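November, late, tea gone cold

Sowmya swapped the new grasp planner in before lunch and by two o'clock everyone was talking as if the matter were settled. I am writing this down so that I remember I wasn't convinced.

The claim is that Lobo plans faster and picks better grasps than the old Barnelier code. Faster, fine, I watched the timings scroll by and I have no quarrel with them. Better is another thing. Better according to its own score, which it computes from its own point cloud, which has never met a transparent bottle it didn't get wrong. I asked Janaka what the score means in plain terms and he said "confidence." In what? He went to get coffee.

The log has 3000 planned grasps in it, all from simulation, and 1953 of them are for boxes. Boxes! I could grasp a box with two rulers and a bad attitude.

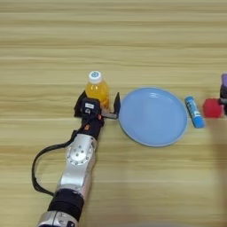
Spent the rest of the afternoon in the config files. The collision margin is set in one place and quietly overridden in another, so half of what we've been calling "the planner being cautious" may just be line 1122 of a file Everett wrote before he moved to the Sudine project. I sent him a message. He replied with a thumbs up, so I still don't know if he meant the override to be there.

Also the replanning loop. It asks for a new pose on every perception update, and if two poses score nearly the same it flips between them. Sowmya calls that responsive. I call it dithering. She's going to add a penalty for changing its mind, and I said I'd read the patch before it goes in, and I will read it properly this time.

Teresa wants a demo for the Pluvgate people before the end of the month. I told her I'd agree to one once Lobo has been run against the old code on the same objects, same starting poses, with somebody other than us choosing the objects. She wrote it down, or wrote something down.

Tomorrow: ask Glória where the old test list went. Buy more tea.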